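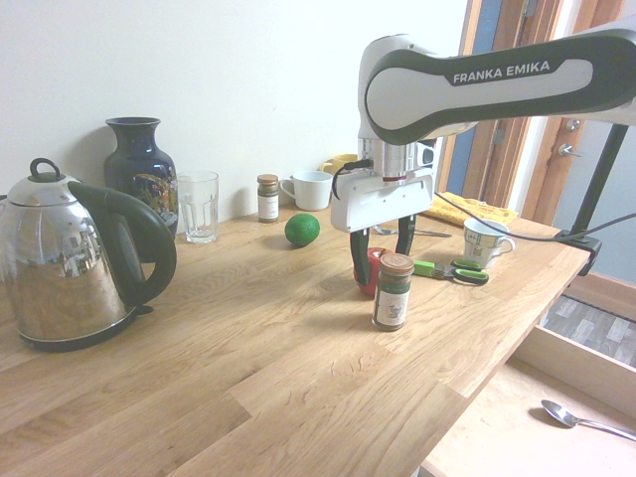 **Orkum Household Robotics — Kitchen Cell, Arm Group**

Cell inspection checklist, December. Mark each line OK, FIX or N/A and write the comment next to it. An empty comment on a FIX line gets the sheet sent back.

## 1. Arm and mounting

- [x] Base bolts checked with the torque wrench. **OK.**
- [x] Joint covers seated, no cracks. **OK.** Light scuff on the elbow, same as last month.
- [ ] Cables strapped along the links, enough slack at the wrist. **FIX.** The loop at the wrist hangs low over the counter. Add one strap and run the arm through its full reach before closing this line.
- [x] Finger pads clean. **OK.** Changed at 2,457 cycles.

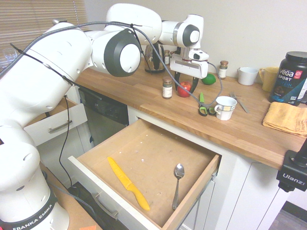
The strap also has to clear the wrist joint when it turns all the way over. Use the soft ones from the Berberg kit. Zip ties are not allowed on any moving link, and that includes temporary ones.

## 2. Stops and limits

- [x] Emergency stop at the operator's seat. **OK.** Tested twice.
- [x] Second stop by the door. **OK.**
- [x] Speed cap with a person in the cell: 300 mm/s. **OK.** Read from the controller.
- [ ] Keep-out zone at least 600 mm from the counter edge. **FIX.** Floor tape is worn at the corner. Lamai has a new roll.
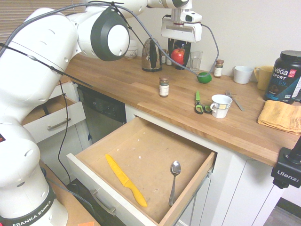

*Checked and written up by Lamai Mahawong*

## 3. Counter and drawers

- [x] Kettle unplugged and empty during runs. **OK.**
- [ ] Sharp items logged before the start. **FIX.** Scissors were on the sheet, the yellow knife in the open drawer was not. Anything with a blade gets a line, in a drawer or out of it.
- [x] Open drawers entered in the collision model. **OK.** Thaweesak updated it in the morning.
- [x] Glass and cups out of the planned path. **OK** for the apple pick. Check again if the task changes.
- [x] Camera clamps tight on the counter edge. **OK.** Give each one a pull by hand — looking at it is not a check.

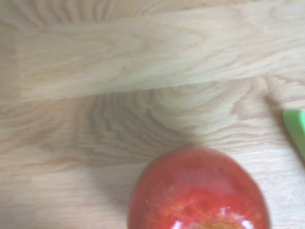 ## 4. Wrist camera and records

- [x] Lens wiped, mount screws snug. **OK.** Picture a little soft, still within what we accept.
- [x] Free disk space above 89 GB. **OK.**
- [ ] Run log exported to Prosent. **FIX.** Export stopped at 4:10 p.m. and was not restarted.

Four FIX lines open. No runs with a person inside the tape until the keep-out line in section 2 is closed.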